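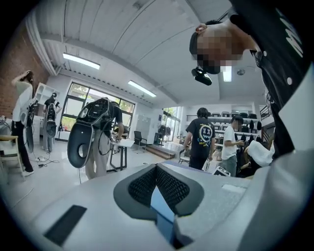

Una lectora de nueve años nos escribió que, si grita en el pasillo de su casa, la voz le suena normal, pero que en el polideportivo le vuelve repetida, y preguntaba si el eco vive solo en los sitios grandes. La respuesta corta es que el eco está en los dos lugares. En el pasillo llega tan pronto que no lo distingues.

¿Qué es un sonido?

Cuando hablas, el aire que sale de tu garganta tiembla. Ese temblor empuja el aire de al lado, que empuja al siguiente, y así avanza. El sonido viaja muy deprisa: recorre más de 300 metros en un segundo.

¿Qué pasa cuando choca?

Si encuentra una pared dura, una parte del sonido rebota, como una pelota. Si encuentra una cortina gruesa o una alfombra, rebota mucho menos, porque la tela se queda con parte del temblor.

¿Cuándo oímos el eco?

Nuestro oído necesita un ratito muy corto para separar dos sonidos. Para oír una palmada y después su eco, la pared tiene que estar a unos 17 metros o más. Si está más cerca, los dos sonidos se juntan y parece que la palmada dura más tiempo. A eso se le llama reverberación.

En la cantera abandonada de Irton hay una pared de roca muy alta. Si te colocas a 200 metros y das una palmada, el sonido va y vuelve – 400 metros en total – y tarda algo más de un segundo en llegar otra vez a tus oídos.

¿Se puede quitar?

Se puede reducir. En el comedor de la escuela de Ginora había tanto ruido que costaba entender al compañero de al lado. Colgaron 12 paneles blandos del techo y pusieron fieltro debajo de las sillas. Sigue habiendo ruido, pero las voces se entienden mejor.

Pruébalo en casa

Da una palmada en el cuarto de baño y escucha cómo termina. Luego da otra igual dentro de un armario lleno de ropa – con la puerta abierta – y compara. Puedes apuntar en una hoja qué habitación suena más y qué cosas blandas hay en ella.

Palabras nuevas

Eco: sonido que rebota y se oye separado del primero.
Reverberación: sonido que rebota y se mezcla con el primero.
Absorber: quedarse con una parte del sonido.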